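How to Set Up a Psalm Reading Plan You Will Keep
by Dewanti Yeoh

If you have tried to read the whole book of Psalms and stalled somewhere in the thirties, please don't feel bad - I did it more than once before I found a way that suited me. All you need is a Bible, a pencil and a plain notebook.

Start by choosing your time of day. Mine is 6 a.m., before the kettle, but a lunch break is every bit as good. Then write the psalm numbers down the left side of a page, leaving 2 lines after each one for a thought or a prayer. I put 20 to a sheet, front and back, and it looks so much friendlier that way!
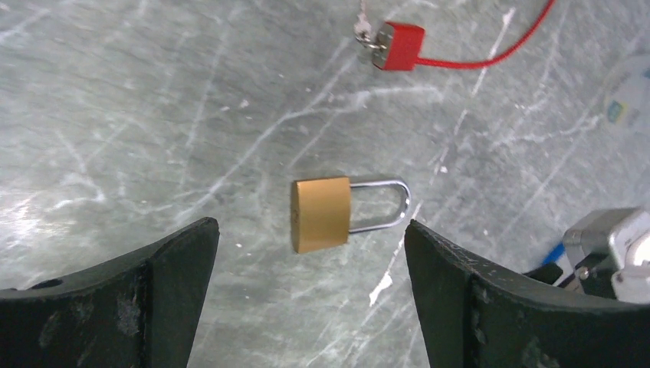 Brestora Study Letter, page 98

Read one psalm a day, out loud if the house allows it. When you reach Psalm 119, split it by its Hebrew letter headings and take as many mornings as you like. Short ones such as Psalm 100 can be read over again slowly, and I often copy out a line I want to carry with me.

If you miss a day, just pick up at the next number and don't try to double up. Our group at Pemano began in May with almost 20 readers, and the ones who skipped the catching up were the ones still turning pages with us at Psalm 150.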